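Arkico to open second surfaces store in Skornitz

June 19, 2019

Home surfaces retailer Arkico will open its second store next month in the former Åberg furniture building in Skornitz, the company said. The store will carry flooring, wall panels, countertops and shelf coverings, and will take over all special orders now handled at the original shop across the river.

The building at 201 Mill Road has been vacant for two years. Åberg sold sofas and bedroom sets there until it moved its stock to a warehouse outside town. Arkico signed a lease in February and got its occupancy permit last week, after a delay over the sprinkler system on the upper floor.

Rafia Usmani, who owns Arkico, said the first shop had run out of room. Customers have been looking at small chips on a ring for most patterns, and she said a lot of them came back unhappy when the full sheet went in.

"A chip the size of a playing card tells you the color and that's it," Usmani said. "If the pattern has a vein in it, you might get a piece with the vein or you might get a piece that's plain white. We had people who picked from a plain piece and then called us from their kitchen."

The new store will show 172 patterns, each on a board large enough to stand back from. Stone looks take up the biggest share of the floor, followed by wood looks and solid colors. There will also be a small section for concrete and terrazzo patterns, which Usmani said sell mostly to restaurants.

White marble looks are still the best sellers by a wide margin, she said, even though trade magazines have been calling the style finished for several years. Buyers ask for it in bathrooms first and kitchens second. Landlords order it too, usually in the lighter weights.
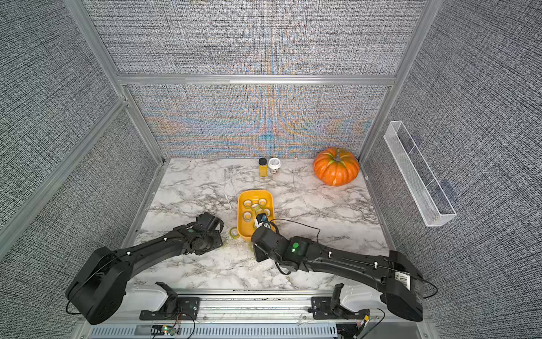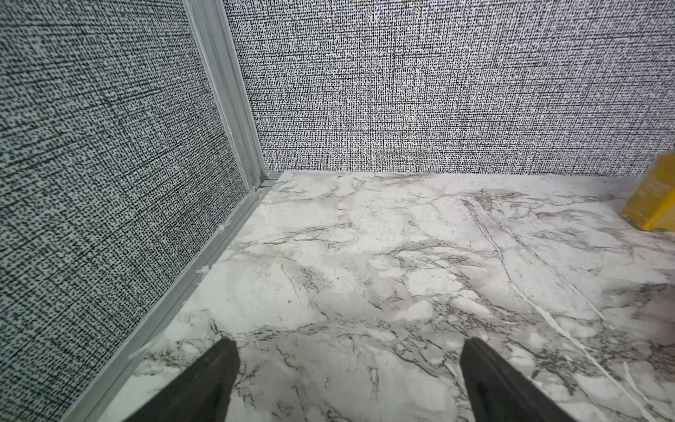 White marble pattern with gray and black veining.

Ishbel Halliday, who will manage the Skornitz store, said most questions about marble patterns have to do with scale and repeat. Some printed patterns repeat often enough that the same vein shows up again across a long counter or a wide floor. Others have a much longer repeat and cost more for it. Halliday plans to lay out several full-width sheets end to end near the entrance so that shoppers can see where the repeats fall before they order.

Finish is the other common question. A glossy finish reflects more light in a small room but shows fingerprints and fine scratches sooner, Halliday said. Matte hides both but can look flat under ceiling lights. The store will keep both finishes of its top patterns side by side, with a switch on the wall to change from warm bulbs to cool ones.

"People don't bring their own lighting with them," she said. "They pick something in here under our lights and it goes a little yellow or a little blue when they get home. So we want them to try it both ways and then take a big sample home for the weekend."

Samples will be free to borrow with a refundable deposit of $4. The deposit was $2 at the first shop, but Usmani said too many boards never came back.

Arkico will also bring in the Floklow line of click-together floor planks, which it has not sold before. The planks will be stocked in six wood patterns and one slate. Delivery within Skornitz will be free on full-room orders. Installation is not included, but the store will keep a list of local installers at the desk.

One of those installers, Donnie Jardine, said he expects the larger displays to save him time. He has laid floors in the area for most of his working life and said he now spends part of nearly every first visit going over what a pattern will look like across a whole room.

Jardine said customers with marble looks should decide ahead of time which way the veins will run. Diagonal veining can make a narrow hallway look crooked if the sheets are turned halfway down, he said, and matching the veins at a seam takes extra material. He tells customers to order one more sheet than the measurements call for and to keep the leftover piece for repairs.

"I did a pantry last year where they'd thrown out the scrap," he said. "A can went through the corner by the door and there was nothing to patch it with. The pattern had changed by then."

Ross Kerr, who runs the hardware store next door, said he was glad to see the lights on in the building again. Foot traffic on the block fell off after Åberg left, and two smaller businesses closed the following winter. Kerr sells adhesives, trowels and trim, and he has already added a second rack of edge strips.

Parking may be tight at first. The lot behind the building is being repaved and half of it will be closed until the work is done. Customers picking up long sheets can use the loading door on the alley side, which will have a marked space for short stops. The town has agreed to allow parking on the east side of Mill Road on weekends while the repaving goes on.

The upper floor will not be open to shoppers right away. Usmani said it will be used for storage through the fall, and after that she would like to hold evening classes there on measuring, cutting and seaming. Evander Imrie, who teaches the home repair course at the Skornitz adult school, has agreed to lead the first ones. The class list and fees have not been set.

The first shop will stay open with shorter hours and will keep its clearance room. Discontinued patterns and short rolls from both locations will be sold there. Orders placed before the new store opens can be picked up at either place, but customers should call ahead to ask where their order is being held.

Arkico is hiring for the Skornitz store, with openings for counter staff and one delivery driver. Applications are being taken at the first shop. The new store will be open six days a week and closed Mondays.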